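Accueil > Formations > Cellules robotisées > Séance 6
Programme | Supports | Travaux pratiques | Évaluation | Contact

Séance 6 - Incident de prise en bac : reprise du cas Mondal

Support rédigé par Glenys Owen, relu par Nazar Savchuk

1. Rappel de la situation

Dans la séance précédente, nous avons vu comment une cellule de prise en vrac choisit un point de saisie, descend, ferme la pince et contrôle la remontée. Le cas étudié aujourd'hui est un arrêt sur défaut survenu en juin sur la cellule Mondal, pendant une campagne de 500 cycles menée par Farzad Hashemi. Au cycle 48, l'axe 6 s'est mis en défaut de couple pendant une prise de textile. Le bras s'est arrêté au-dessus du bac, pince fermée.

L'opératrice présente, Liudmyla Hrytsenko, a acquitté le défaut depuis le pupitre puis relancé le programme. Le même défaut est revenu 37 secondes plus tard. Au second acquittement, le poignet a tourné dans le sens opposé à celui qu'elle attendait et un tuyau pneumatique s'est déboîté de son raccord. Il n'y a pas eu de blessé. La porte de la cellule était fermée.

2. Ce que le journal indique

Le journal du contrôleur donne trois informations utiles :
- une rotation cumulée du poignet qui augmente depuis le début de la campagne, sans retour à la position de référence ;
- une montée progressive du couple sur l'axe 6 ;
- une pression pince normale jusqu'au second redémarrage, puis une chute brutale.

Le texte du défaut (« collision détectée ») a orienté tout le monde vers le bac et son contenu. On a cherché un objet coincé, on a changé le bac, on a resserré le bridage. C'était une fausse piste, et elle a coûté une demi-journée.

3. Le faisceau de câbles

Sur ce type de montage, l'alimentation et l'air de la pince passent à l'extérieur du bras. Il faut donc laisser assez de longueur pour que le poignet tourne dans les deux sens, et pas trop, sinon la boucle accroche le bord du bac quand le bras descend. Le point d'attache et le lien qui resserre le faisceau déterminent la longueur disponible.

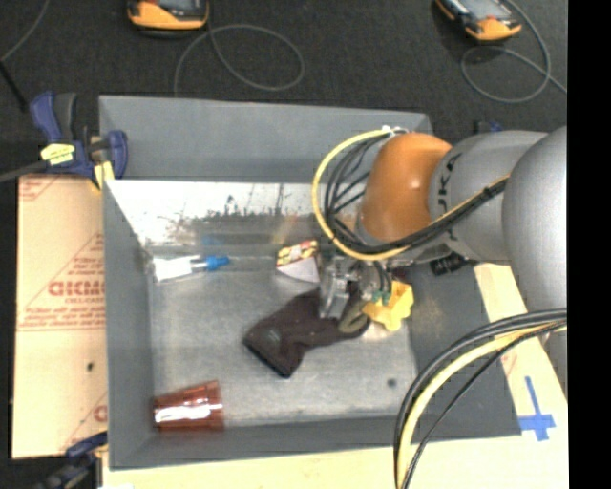 Melaniia Nazarenko a refait la mesure à vitesse réduite. Avec le lien placé 40 mm trop près du poignet, la boucle se tendait bien avant la butée logicielle de l'axe. Le contrôleur voyait un effort anormal et le classait en collision. Le lien avait été déplacé lors d'un remplacement de tuyau, sans mention sur la fiche de maintenance.

Le planificateur Sturker choisissait par ailleurs l'orientation de prise la plus proche de l'orientation courante. Sur des articles souples, qui se prennent dans presque tous les sens, la rotation pouvait s'accumuler toujours du même côté. Les deux causes sont à retenir ensemble : avec le lien à sa place, la campagne serait allée plus loin, mais le faisceau aurait fini par se tendre.

4. Conduite à tenir après un défaut de couple

a) Ne pas acquitter avant d'avoir regardé le faisceau sur toute sa longueur, depuis l'extérieur de la cellule.
b) Noter la position de l'axe 6 et le numéro du cycle.
c) Passer en mode manuel à vitesse réduite. Dégager le bras vers le haut, sans rotation du poignet.
d) Consigner le robot et purger l'air avant d'approcher la main de la pince. Un doigt fermé peut encore bouger à la purge.
e) Contrôler les raccords un par un, puis la position du lien par rapport au repère.
f) En cas de deuxième défaut identique, arrêt de la campagne et appel du responsable de cellule.

Le point f n'existait pas dans la procédure d'origine.

5. Modifications retenues

Butée logicielle de l'axe 6 réduite des deux côtés. Retour à la position de référence imposé entre deux séries de prises. Repère peint à l'emplacement du lien - à vérifier à chaque prise de poste. La fiche de maintenance comporte maintenant une ligne « faisceau ».

Travail à préparer : relire le journal fourni avec le support et indiquer à partir de quel cycle une alarme sur le couple aurait pu être déclenchée. Justifier le seuil choisi. Une page maximum, à remettre à Nazar Savchuk avant la séance 7.

Partager (3) | Commentaires (2)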